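Rovholm Gripper Comparison

Reading time: 2 min

The Rovholm Gripper Comparison is a set of simulated trials used to rate robot grippers on kitchen tasks. 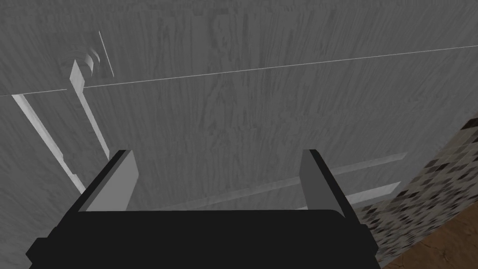 It was first released by Prindbridge in April and covers the opening of drawers and cabinet doors by a single arm. Each gripper is run under the same controller, Costigan, so that differences in the results come from the fingers and the camera position. The current version, dated June 1, 2021, contains 2,066 trials across 15 kitchen layouts.

Two kinds of gripper are compared: parallel grippers with flat fingers, and the curved-finger Clemovano type. A trial is passed when the door or drawer is opened past a set point and the gripper lets go without striking the panel. Of the trials, 567 use a camera mounted on the wrist. The rest use a fixed camera beside the arm.

Scores are listed separately for doors and drawers.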